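OK robotics club update, long overdue! We spent all of March teaching the arm to take apart old desktop towers, and I am having the best time.

There are 4 of us on team Mukard. The goal for the end-of-term demo is memory out, drives out, everything parked in the printed fixture, in under 12 minutes. 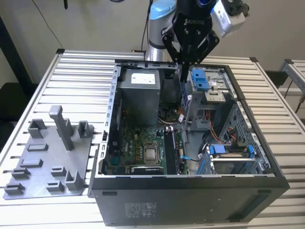
Gripper heading for the blue drive-bay handles, fixture plate on the left.

The fixture is my baby. This is version 2 - the first one had pockets so tight we needed pliers to get the parts back out, oops.

Gunther Stüber (our advisor) made us write down every single grasp attempt. We're at 422 now and the spreadsheet is kind of beautiful??

Drive latches are still the hard part. You have to squeeze and pull at the same time, and the arm loves to do one and then the other.

More tomorrow - we're trying slower approach speeds. If you've done disassembly stuff, please send tips!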